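Lillau library swaps its long tables, keeps the arguments

LILLAU — The reading room at the Lillau public library reopened in July with new tables, and regulars have already found something to dislike about them.

The old ones, dark and carved with 60 years of initials, went to auction and brought in $625. Their replacements have pale tops that show every pencil mark, a fact reported to the front desk 9 times before lunch on opening morning.

"People wanted light and bright," said library director Merja Toivonen. "Now they have light and bright, and they want a tablecloth."

Giang Đinh, who has read the paper by the window for years, said he could live with the color. His complaint was glare — and the loss of a chess board somebody had scratched into table four.
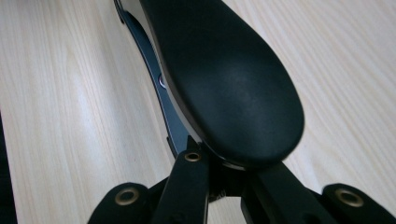
Pale wood grain in the Lillau library, with a black pad in front.

The library has set aside $500 for felt desk mats. They will be dark.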